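Jekis arm learns to pick blocks on its own practice runs

Tuesday, April 7, 2020

A robot arm at the Jekis lab has taught itself to lift blocks out of a metal bin using only pictures from a fixed camera and a record of its own tries, according to a report the group posted this week.

The project, called Parri, began in January. The arm was given no model of the blocks and no rules about where to place its fingers. It looked at the bin, chose a spot and an angle, closed the gripper and noted whether anything was held. After each pick it dropped the block back in and started over.

The group says the first 900 tries were made at random, and most of them came up empty. From then on a small neural network picked the spot, and it was retrained every night on everything collected so far. By the time the count reached 2,000 the arm was missing 22 tries in every hundred, most of them on blocks lying close to a wall. 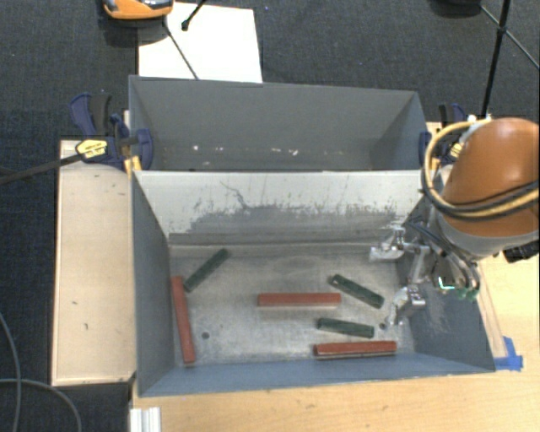
Walls are an old problem in bin picking. A two-finger gripper needs free space on both sides of a part, and a block that rests along the side of a bin leaves room on one side only. Many systems handle this by skipping such parts until a person moves them. Parri adds a second kind of action, a short sideways push, and lets the network decide when a push is worth the time. A push earns credit only if one of the next 4 grasps succeeds.

The report says the arm began to use pushes more often late in training, mainly when the blocks were spread along the edges. When the blocks were near the middle it almost always went straight for a grasp. Turning the push off and keeping everything else the same made the results worse, though the group did not run that comparison for as long as the main test.

The method was checked against software from Dorar, a company that sells picking systems to parts suppliers. The Dorar program was faster on each pick, but it had to be given the size and shape of the blocks ahead of time. The Jekis group did not compare the two on objects that neither had handled before.

Several limits are listed. All of the training was done with rigid blocks under the same room lights, and moving the camera even slightly meant collecting part of the data again. The network also has no sense of weight, so it treats a light block and a heavy one alike.

A second round of tests is planned with bags and soft packaging supplied by Nunico. The group says it will release the training code together with the pictures and grasp records from the block tests, but has not set a date.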